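数据采集专栏：仿真示范攒够了，然后呢？

Sinaga 项目六月报上来的数字是536条示范，全部在仿真里录成，一张圆桌、一块灰桌布、一台 Franka 机械臂。会上有人鼓掌。我没有鼓，原因写在下面，欢迎来信反驳。

先说536这个数。里面有多少是同一个操作员、同一种下手角度、同一条回撤路线？报告里没写。Donal Horgan 抽看了19条，他的原话是“像同一条录了19遍，只是手抖的地方不一样”。抽样不大，结论也许偏严，可团队至今没有拿出轨迹分布图来回应。
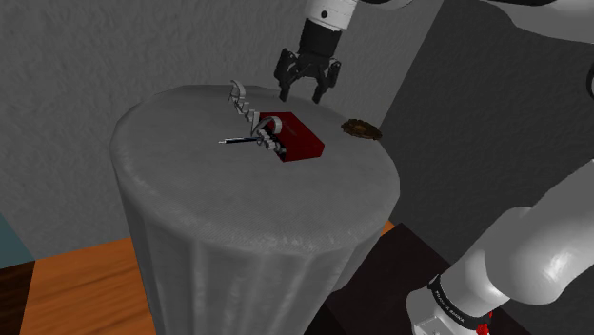
第二件事是“场景多样性”。Cevirham 那边的做法是每录完一条就随机挪一挪物体，再换个相机视角，然后在表格里记为新场景。我对这种记法很有保留。桌布的灰没变，墙没变，机械臂的底座没变，策略网络完全可以靠这些背景把位置猜个八九不离十。真要谈多样性，请先把桌布换掉，再看成功率掉多少。这个实验半天就能做完，我从春天问到现在。

仿真的接触也让人不放心。夹爪靠近硬盒子，两指一合，物理引擎给出一个漂亮的接触力，录下来就算一条“专家示范”。细碎的、带弯带尖的东西挨着盒子放的时候，碰撞体用的是什么近似，凸包还是原始网格？Erkar 的文档只有一句“采用默认设置”。默认设置在哪个版本里改过，没有记录。

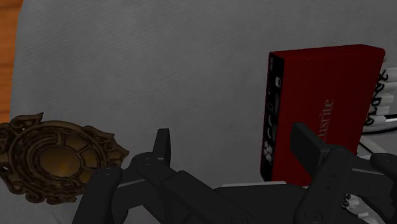 Herman Pillai 负责采集流程，他认为我过于挑剔。他的理由是：遥操作员每天能录的条数有限，仿真至少便宜，出错了重置就行，腕部视角和外部视角也能同步存下来。这些我都承认。腕部视角确实有用，近处的遮挡关系在远处的相机里根本看不清，手指挡住半边物体的时候尤其如此。但便宜是采集的优点，算不到数据头上。一条没有人回看过的示范，存得再整齐也还是没有人回看过。

还有失败的那些条。按现行规定，没抓稳的一律删除，只留成功。于是模型从来没见过夹爪偏了之后该怎么纠正，部署时一偏就愣住。Gerner 组去年主张保留失败段并单独打标签，提案被搁置，理由是“标注成本”。标注成本是多少，同样没有数字。
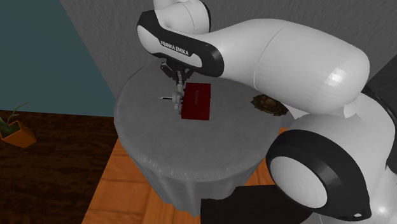 Sinaga 仿真采集，外部视角：夹爪位于红色盒状物左缘，褐金色小碟在桌面右侧。

下一阶段的目标已经定为再加500条。我的建议很简单：先停4周，把现有数据去重，补上版本号和碰撞设置，留一批换过桌布和墙面的场景专做测试，然后再决定缺什么、录什么。Pillai 答应把去重脚本先跑一遍，结果出来后会登在本栏。Horgan 手里那19条的逐条笔记也可以索取，写信到编辑部即可，字迹比较潦草，请有心理准备。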